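**To:** linen-sewing list
**From:** Colleen Sutherland
**Date:** March 27, 2025
**Subject:** Re: [linen-sewing] Knotted bags in thin cotton, and the fitted sheet pattern

Liette Robichaud wrote:

> I have the Umel bag pattern and a length of thin printed cotton from Tudier, and I would like to know whether the two go together before I cut. The pattern calls for a medium weight. Mine is light enough to see my hand through. The bags would hold spare pillowcases and sheets between changes, and they would be carried up and down one flight of stairs and otherwise left alone.
>
> Specific questions:
>
> 1. Does a thin fabric hold a knot at the top, or does it need a drawstring?
> 2. Is the seam allowance in the pattern enough for a fabric that frays?
> 3. Do you line it?
>
> Separately, has anyone finished the Cadamov fitted sheet? My mattress is 198 cm long and the instructions only give inches, with no table. I also can't tell from the drawing whether the elastic goes all the way around or only at the corners. I'm about to order elastic and would like to order once.
>
> Liette

Liette,

Answers in your order, then the sheet.

**1. Knot or drawstring.** Thin cotton holds a knot better than medium weight does. The gathered part compresses to a small diameter, and the knot seats against itself. With medium weight I get a bulky knot that works open on the stairs. I leave out the drawstring channel and cut the top longer by the width of my hand. Finish the top edge with a narrow rolled hem. A folded double hem is too stiff and ends up as a lump in the middle of the knot.

The drawback is creasing. The area under the knot does not press flat again without steam. On a solid color this shows. On a print it matters much less, and I would only use solids if the bag is going to live in a closet.

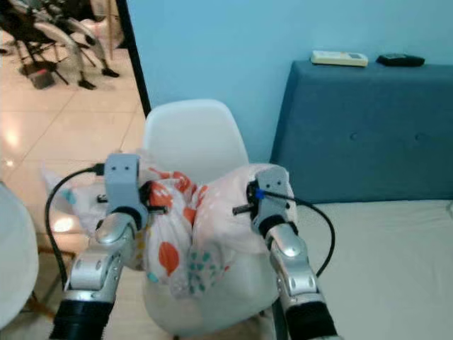

*Spotted print in thin fabric, knotted at the top, on the white chair.*

The spotted print is the same weight of Tudier cotton you describe, in the pink colorway. The dots are scattered with no obvious direction, so I did not match anything at the seams. If yours is a stripe or has an up and a down, note that the Umel layout turns one of the panels around to save fabric. You will have to recut the layout or accept one panel upside down.

**2. Seam allowance.** The printed allowance is 7 mm. That is enough for the side seams if you serge them. It is not enough for a French seam, and in a fabric that frays I would do a French seam. Add to all sides before cutting. The pattern pieces are drawn with the allowance included, so measure from the stitching line, which is the dashed one. The solid line is the cutting line. In the version I bought, the key has these reversed.

At the base, sew 2 rows of stitching. The first one I made had a single row, and it opened at a corner while I was carrying it. Short stitch length, fine needle. A standard needle left visible holes along the seam in this fabric, and they did not close up after washing.

**3. Lining.** No. A lining doubles the bulk at the knot and cancels the reason for using thin fabric. If you are worried about strength, limit the load. I keep mine to 700 g, weighed on the kitchen scale with the bag included. For heavier loads use the McIntyre tote in canvas, which has handles and a flat base.

**Fitted sheet.** I have finished one and it is in use. The length in the instructions converts to 198 cm, so you can cut to the printed line without altering it. Measure your mattress depth anyway. The corner darts are drafted for one depth only, and the pattern says nothing on how to change it. To change it, move the dart point and the outer edge by the same amount. Moving only the outer edge gives you a corner that cups under the mattress and pulls off when someone sits on the side.

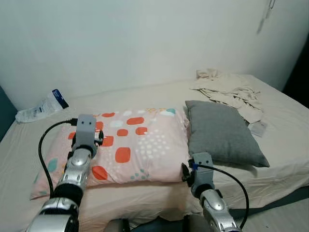 *Fitted sheet in cream, with the patterned pillow and the gray one.*

The elastic goes all the way around. The drawing is misleading: it shows gathers at the corners because that is where the artist bothered to draw them. Step 9 in the text is correct. Order for the full perimeter, stretched, and buy a little extra, as the length given assumes a softer elastic than the kind most stores carry.

Wash the fabric before cutting, hot, and dry it the way you intend to dry the sheet. Mine lost more in length than in width. I cut after washing and had enough, but the fabric requirement on the envelope leaves very little margin.

The matching pillowcases in the Cadamov set are drafted small. I did not use them. The envelope closure overlaps too little, and the pillow works its way out at the opening. I use an older case pattern with a deeper flap. I can trace it and send you the measurements if you tell me your pillow size.

One question back. In September you posted about a flat-felled seam on a duvet cover, and the attachment did not come through on the digest. Do you still have it? I am interested in which side you trimmed.

Colleen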